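Milivside Repair and Reuse Fund - interim report
Aug 28, 2020

Quick one as the full accounts are still with the bookkeeper. Covers April to now.

Spent so far: 700 of the equipment line, mostly shelving and the second-hand sewing machine from Zuster. Grevik delivery came short again, 13 boxes of thread and fastenings still owed. Have chased twice. Will chase agian.

Sessions - stopped in April obviously, then moved to doorstep collection. Slower but people did use it. Around 300 items through the door, lamps and coats mainly, a lot of toasters. Repair rate lower than we hoped on the electricals. Parts are the problem, not hands.
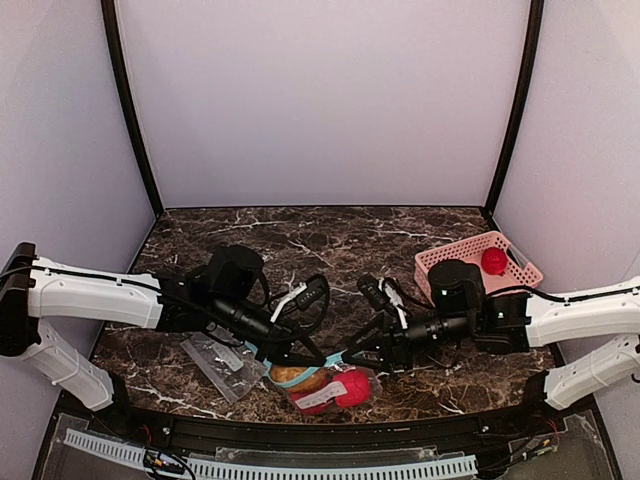
Brown marble tabletop with white and tan veining, pale panels behind.

Room hire: landlord at Zhong House has agreed to hold the rent until the new year. Nothing in writing yet, will forward when it comes. Insurance renewed, went up by 100, taken from contingency. Hope thats ok, there wasn't time to ask first.

Still to do: leaflet reprint, PAT tester calibration, the second half of the tool library list. Leaflets are late, my fault.

Would like to move the unspent travel money over to parts. Form attached, needs your signature on page two before we can order.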